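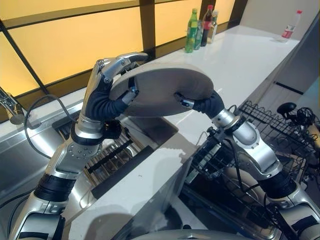
4.2 Two-handed handling near a sink

Applies to Rornia units with both arms enabled.

1. Clear the sweep area of both arms. Bottles and other loose items may stay at the far end of the counter, outside the sweep.
2. Check that no hanging cable crosses the path of either forearm.
3. Set the speed limit to 400 mm/s or lower.
4. Grip the object at opposite edges. Confirm contact on both sides before lifting.
5. Keep the object level or slightly tilted — never upright over the basin.

Note: Glossy worktops can upset depth readings. Repeat the surface check if the lighting changes.

CAUTION: The ribbed wrist sleeves are not rated for immersion. Inspect them every 2,000 cycles and replace if split.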